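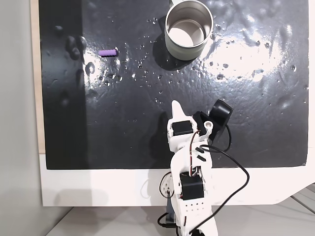
Zakbridge churches to share one register of pastoral visits

Congregations in the Zakbridge district will keep a single written register of pastoral visits from October, under a procedure published in May 2018 by the Andbridge Fellowship, the body to which they belong. The change affects 4 congregations with a combined roll of 3,000, of whom some 700 receive at least one home or hospital visit in a year.

Until now each congregation has kept its own notes. Two used a bound book held in the vestry, one a card index and one a spreadsheet on the minister's own computer. The Fellowship's review found that members who moved between congregations were often dropped from visiting lists, and that a request made to one minister was seldom passed to another during holidays or illness.

The new register records the date of the visit, the name of the visitor, the place and whether a further visit was asked for. It does not record what was said. Matters raised in confidence stay with the visitor, except where there is a risk of harm to a child or an adult at risk, in which case the existing safeguarding procedure applies and a separate form is used.

Theerawat Khunthong, who drafted the procedure, said the question of content had taken up most of the drafting time.

"Some visitors wanted space for prayer requests," he said. "We left it out. A prayer request can identify an illness or a marriage in difficulty, and the person making it may not know that six other people can read the page."

Visits will be made in pairs where the member lives alone and has not met the visitor before. Visitors may not accept gifts of money, witness a will or hold a door key. A visitor who is asked to do any of these must tell the minister within two days. Ministers are bound by the same rules and report to the minister of a neighbouring congregation.

A total of 85 lay visitors are currently approved. All must attend an evening of training at the Aaltonen Hall before the register comes into use, and approval will lapse for those who do not. The course covers listening, confidentiality, the reading of scripture at the bedside and the point at which a visit should be brought to an end. Those who have completed the Ondora course in hospital chaplaincy are excused the first half.

Members may ask to see their own entry and may ask not to be listed. Entries will be destroyed three years after the last visit.

The procedure will be reviewed after 12 months. Printed copies are available from each church office, and comments on the wording should be sent in writing to the Fellowship's clerk.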